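7 min read

Part 6: Your first walk in the virtual apartment

Okay, so by now you've got Deveo installed, you've logged in once, and the launcher isn't yelling at you about drivers anymore. If it still is, go back to Part 5 and do the bit with the cache folder again. I had to do it twice on my older desktop.

In this part we load a room, drop the humanoid into it, and get it walking to a target. I'm using the Salness home pack, the one that comes with the standard license. You can use any of the other home packs, but the menu names will be a little different and you'll have to translate as you go.

Before you start

Close your browser. I know, you're reading this in it. Put it on your phone or print it out, because the first load of a home pack eats a lot of memory and I've watched it quit halfway with 47 tabs open behind it (mine, all mine).

Caution: Don't connect a real robot while you're doing this part. The Live Link switch remembers its last setting, and if somebody else used the machine before you it may be on. Check the top right corner of the launcher. It should say Live Link: Off in gray letters.

Loading the room

1. Open the launcher and choose New Session, then Home Packs, then Salness.

2. Pick Open Plan from the list. Leave Clutter on Low for now. You'll get to make a mess later, in Part 9.

3. Press Load and wait. The first time takes a good while because it's unpacking 2,228 small files. The progress bar sits near the end for ages and looks stuck. Leave it alone.

4. When the room comes up, press Play once and then Pause. This settles the furniture onto the floor. Skip it and the chairs hover a tiny bit, and the robot's foot planner gets very strange ideas about them.

Note: Reflections on the wood floor are on by default. They look great and they'll slow you down. If you're getting a choppy picture, go to View, Quality and pull Reflections down to Medium. I run mine on High for vision work, since a shiny floor is exactly the kind of thing a camera has to cope with in real homes.

Adding the robot

5. Open the Robots tab and drag the standard humanoid onto the floor near the kitchen island. Give it some space on all sides — the legs swing out farther than you'd expect on the first step.

6. Click the robot, choose Posture, and set it to Stand Relaxed. Arms down, please. The Arms Forward posture is there for the carrying exercises and it makes walking wobbly.

7. Under Cameras, turn on Room View and Onboard View. Room View watches from a spot in the room. Onboard View shows you what the robot sees, and it's the one you'll end up staring at most.

Setting a walking target

8. Choose Targets, Furniture, and click the armchair on the big light rug. A little box in the side panel should now read Armchair.

9. Set Stop Distance to Medium. On Short it will try to get its toes right up to the rug, and I'd save that until you trust your gait settings.

10. Set Speed to Slow. Yes, even if you've done this before with another simulator.

11. Press Play. 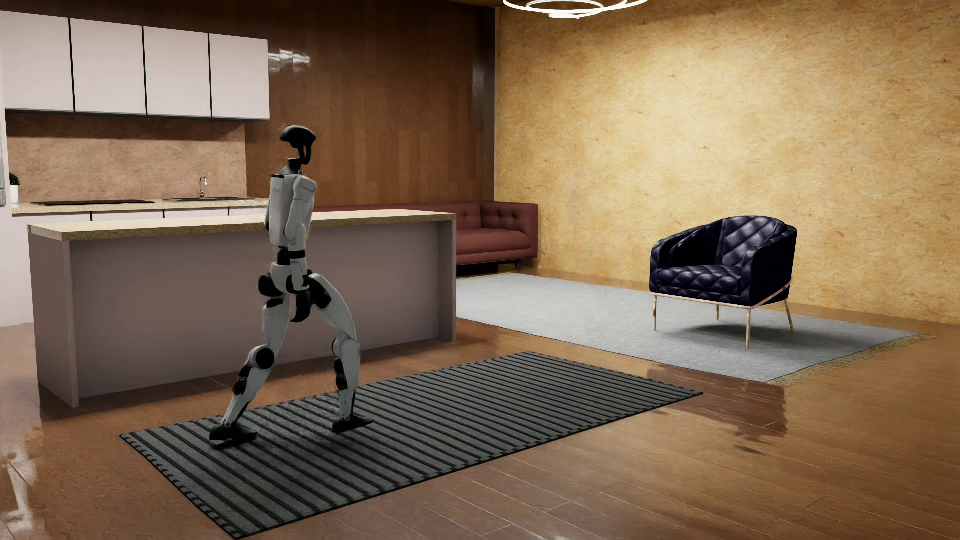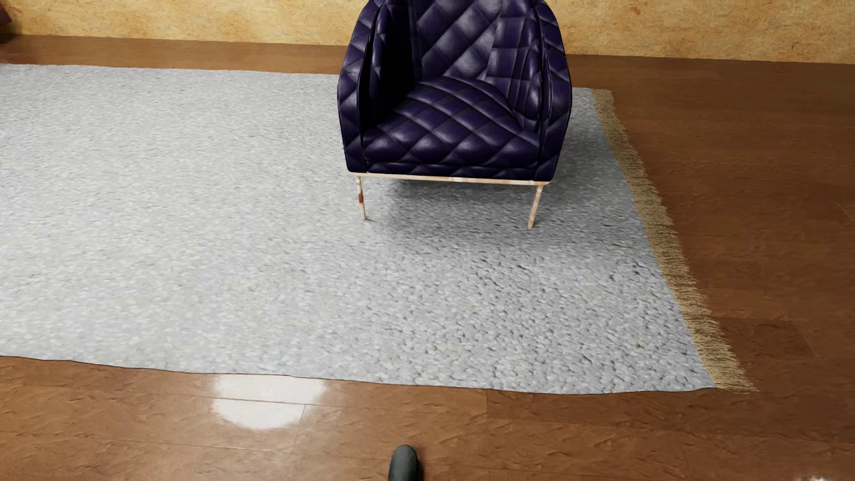 Let the first walk run all the way through, even if it looks ugly. I used to hit Stop the second I saw a wobble, and Shahram Talebi (who wrote most of the gait presets, and very kindly answered about a million of my emails) told me I was throwing away the useful part. The log only gets saved when a run finishes or the robot falls. Stop it by hand and you get nothing.

12. When the run ends, open Logs and look for the newest entry. Rename it right away. The automatic names are just numbers, and by Tuesday you won't know which one was which.

13. Open the Feet graph. You're looking for two lines that take turns nicely. Small bumps are fine. A big spike usually means a foot caught the edge of a rug.

If it trips on the rugs

This is the number one thing people write to me about. Rugs in Salness are real geometry with real thickness, and the fringe counts too if you have Fine Contact turned on. Try these in order, one at a time:

Raise Step Height by one notch. This fixed it for me on the first try.

Turn Fine Contact off. You lose a little realism at the edges, but the walk gets a lot calmer.

Move the starting point so the robot meets the rug straight on. Coming in at an angle means one foot is up on the rug while the other is still on bare wood, and the Slow preset doesn't love that.

If none of it helps, reset the gait to Factory and begin again from step 6. Don't stack changes on top of changes. I lost an entire evening in October that way and ended up with a robot that would only turn left.

Note for people on the Clanwood pack: your rugs are flat pictures on the floor, so none of this applies to you. Lucky you, I guess? You won't learn much about rugs, though.

Is the paid gait add-on worth it?

I get asked this a lot, so I'll stick it in here. The Mousavi add-on gives you softer foot landings and a proper turn in place. Þórarinn Hviid lent me his copy for a week and I liked it enough to buy my own — but I'd hold off until you've finished Part 8. The standard presets are plenty for walking up to a chair and stopping, and you'll have a better idea of what bugs you about them by then. It also needs its own activation code, typed in by hand, with no paste. Bring your glasses.

Saving your session

14. Go to File, Save Session As, and keep Room, Robot and Targets all checked. Leave Cameras checked as well or you'll be setting up both views again next time.

15. Pause before you close the window. If you close while it's running, the session opens next time with the robot wherever it was mid-step, and it usually goes straight over on its face.

Part 7 picks up from this saved session, so don't delete it. We'll be adding a second target and getting the robot to turn around between the two.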